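Daylight and the Deep Floor Plan
Why window height matters more than window width
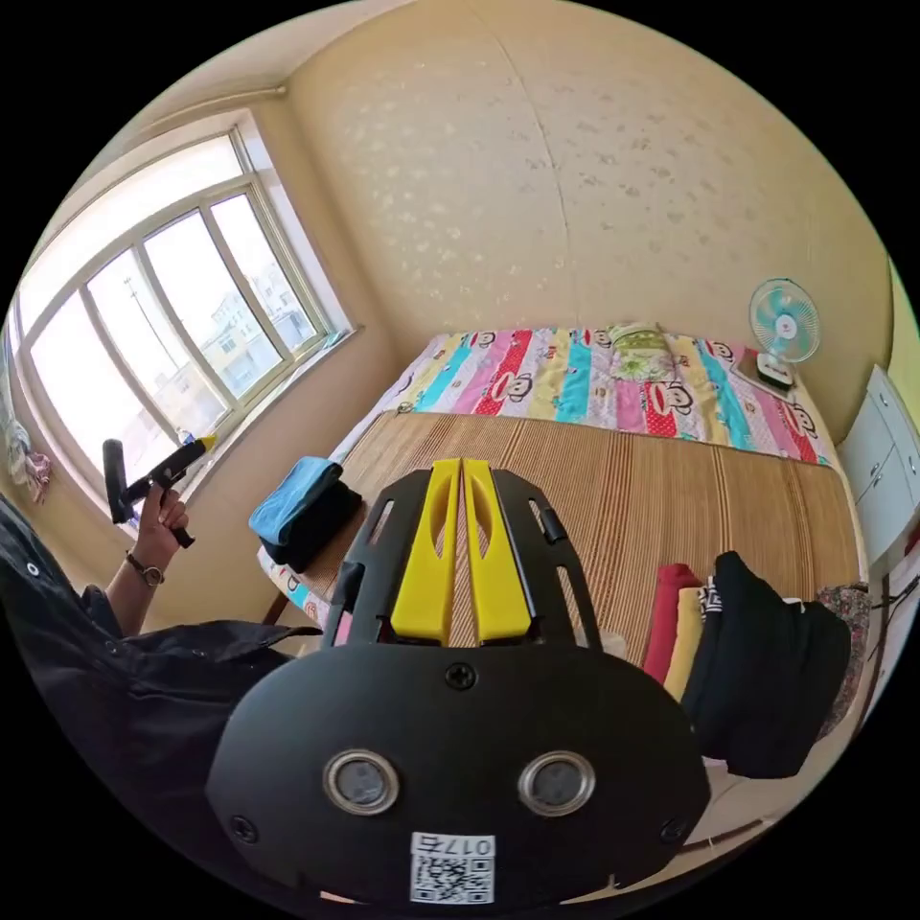

Daylight through white-framed panes, with multistory buildings outside.

Side light falls off quickly with depth. In the Lerkum block, a converted textile works, readings at desk height dropped below 185 lux before the middle of the room. The windows are wide, but their heads sit well under the ceiling.

Pullovwood, the firm handling the refit, tested two changes. Raising the window heads carried usable light deeper into the plan. Widening the openings mainly increased glare near the wall.

Surface finish came next. Polat, a matte ceiling board, replaced gray tile on one floor, and readings at the back wall rose by 30 percent at noon in April. Blinds were split at mid-height so the upper panes could stay clear.

Electric lighting still covers the core. Fixtures there dim in 2 zones, each with its own sensor, and the inner zone runs at 100 percent output after 4 p.m. in winter.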